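Friday, January 19, 2024
By the Illinstead Course Writers

Chapter 13
Keeping the Records of a Small Town

13.1 Why old papers matter

Every town produces paper. People pay taxes, ask for permission to build, complain about the neighbor's fence, and each of these acts leaves a letter or a form. In this chapter we study how such papers are kept, and how a later reader can use them.

Our main case is the town of Jotemgate, on the Kingi River. Its office holds 2,018 files, the oldest of which concern the ferry to Undgate. When the ferry was replaced by a bridge, nearly 200 files were moved to a dry room on the upper floor. The others stayed in the cellar, and the flood in May of the following year damaged many of them.

A file is seldom one document. It grows as letters, copies and notes are added, often in different sizes and on different kinds of paper. The order in which they lie is also information — a reader who sorts them too early may lose it.
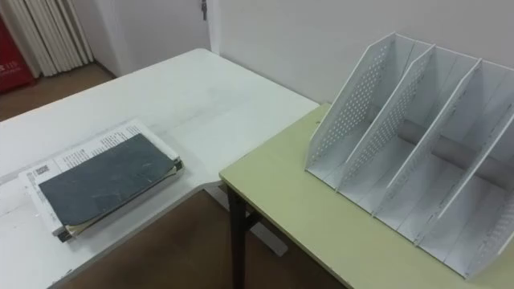 13.2 Original order

The clerks of Jotemgate placed the newest paper on top. To follow a case from its beginning, one must therefore read from the bottom. In file 19, for example, the final decision about the ferry comes first, and the request which started the matter lies under all the other letters. Before you continue, write down which questions you would ask of such a file.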